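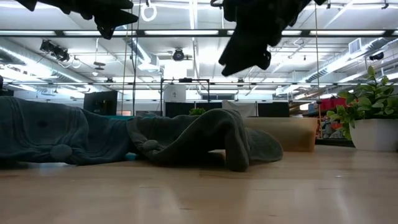

Dunkler Stoff auf einem Holztisch: Wo der Stoff Falten hat, sieht man auch die Nähte.

Wie wird aus Fäden ein Stoff?

Du hast heute Morgen schon Stoff in der Hand gehabt, vielleicht noch bevor du richtig wach warst. Die Bettdecke, das Handtuch, die Socken, die Hose: Alles das ist aus Fäden gemacht. Aber wie kommen die Fäden zusammen, und warum fallen sie nicht wieder auseinander? Das wollen wir uns jetzt genau anschauen.

Zuerst braucht man Fasern

Eine Faser ist ein sehr dünnes Haar. Baumwolle wächst an einer Pflanze, Wolle wächst auf dem Schaf, und Leinen kommt aus dem Stängel vom Flachs. Es gibt auch Fasern, die in der Fabrik gemacht werden, zum Beispiel Polyester.

Eine einzelne Faser reißt leicht. Wenn man aber viele Fasern nebeneinander legt und zusammendreht, dann halten sie sich gegenseitig fest. Dieses Drehen heißt Spinnen. So entsteht das Garn.

Du kannst es selber probieren: Nimm ein bisschen Watte, zieh sie vorsichtig lang und dreh sie dabei zwischen den Fingern. Nach kurzer Zeit hast du einen kleinen Faden.

Weben: drüber und drunter

Beim Weben gibt es zwei Sorten von Fäden. Die Kettfäden sind auf dem Webstuhl fest gespannt. Der Schussfaden geht quer hindurch, einmal über einen Kettfaden und einmal unter dem nächsten. In der nächsten Reihe macht er es umgekehrt.

In der Weberei Fankhauser in Plolau steht noch ein alter Webstuhl aus Holz. Heike Kleinschmidt webt darauf Tischtücher. Für ein Tuch spannt sie 2100 Kettfäden auf, und jeder muss an seinen richtigen Platz. «Wenn ich einen Faden vergesse, sieht man im Tuch einen Strich von oben bis unten», erklärt sie. Dann muss sie den Fehler suchen, und das kann einen ganzen Nachmittag dauern.

Stricken: lauter Schlaufen

Ein Pullover ist meistens nicht gewebt, sondern gestrickt. Beim Stricken macht man aus dem Garn Schlaufen, und durch jede Schlaufe wird eine neue gezogen. Die Schlaufen heißen Maschen. Man kann sie in die Länge und in die Breite ziehen, darum ist ein gestrickter Stoff so dehnbar. Auch T-Shirts bestehen aus Maschen, nur sind sie dort sehr klein. Mit einer Lupe findest du sie.

Warum macht Stoff Falten?

Papier bekommt einen Knick, wenn man es faltet. Stoff legt sich lieber in weiche Bögen, denn die Fäden können sich ein wenig gegeneinander verschieben. Ein dünner Stoff macht viele kleine Falten. Ein dicker Stoff macht wenige große.

An einer Naht liegen oft mehrere Lagen Stoff übereinander. Dort ist er steifer und biegt sich nicht so leicht.

Und die Farbe?

Man kann die Fasern färben, das Garn oder auch erst den fertigen Stoff. Urs Gasser arbeitet in einer Färberei in Jevside und färbt am liebsten das Garn. Er hat 33 Töpfe mit Farbpulver im Regal. Für ein dunkles Grau mischt er 3 davon. Das Garn kommt in ein warmes Bad und wird danach so lange gespült, bis das Wasser klar bleibt.

Kleine Wörterliste

Faser: ein sehr dünnes Haar, aus dem man Garn macht
Garn: viele Fasern, die zusammengedreht sind
Kette: die gespannten Fäden auf dem Webstuhl
Schuss: der Faden, der quer durch die Kette geht
Masche: eine Schlaufe beim Stricken
Naht: die Linie, wo Stoff zusammengenäht ist

Zum Ausprobieren

Schneide in ein Stück Karton oben und unten kleine Schlitze und spanne Wolle hinein. Dann webst du mit einer anderen Farbe quer hindurch, drüber und drunter. Schieb die Reihen mit einer Gabel fest zusammen.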